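Pinza manual Faltell Raju 16 para tejidos finos

Referencia 3405. Pinza de dos mordazas para sujetar, tensar y colocar telas ligeras en mesa. Se vende por unidad o por pareja. Fabricada por Faltell.

Para qué se usa

La Raju 16 está pensada para talleres de confección y lavanderías que preparan el paso a una célula automática. El personal trabaja con la misma pinza que después montará el brazo, de modo que los agarres se prueban en mesa antes de instalar nada. Quien conoce la prenda decide por dónde se coge, y ese punto de agarre pasa a la ficha de la célula Ander.

Qué cambia en el puesto

En el taller de Jikholm, que trabaja con la Raju desde febrero, las costureras de visillos y ropa de cama dedican una parte del turno a trabajar con pinzas. El resto sigue siendo costura y repaso. La clasificación por tejido y la revisión de bordes continúan haciéndose a mano. Los puestos de alimentación de la plancha son los primeros que pasan a la célula, y sus operarias se forman como responsables de línea.

Conviene contar con un periodo de adaptación. Al principio se trabaja más despacio que con los dedos y la muñeca se cansa. Recomendamos turnos de 41 minutos como máximo y cambio de mano en cada pausa.

Características

Mordazas rectangulares con esquinas superiores redondeadas
Acabado mate verde oscuro
Articulación simétrica de brazos interiores y exteriores
Casquillos de color latón en los puntos de giro
Apertura máxima: 92 mm
Recambio de mordazas sin herramientas

Trabajo con encaje y malla

Las tiras estrechas se cogen con las puntas y con las mordazas cerradas del todo. Si el borde une dos telas de distinto peso, se tensa primero la tira y se deja caer la tela más pesada por detrás de la pinza. Con dos pinzas a la vez, la segunda acompaña el tejido sin tirar de él. Revise la junta entre mordazas al cambiar de pieza y retire las fibras que queden atrapadas.

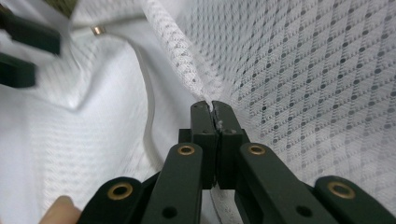 Contenido y pedidos

La caja incluye la pinza, un par de mordazas de recambio y la hoja de ajuste. La pareja se entrega con estuche. Los pedidos recibidos hasta el 31 de mayo mantienen la tarifa anterior. El soporte para brazo Ander se pide aparte y no es necesario para el uso manual.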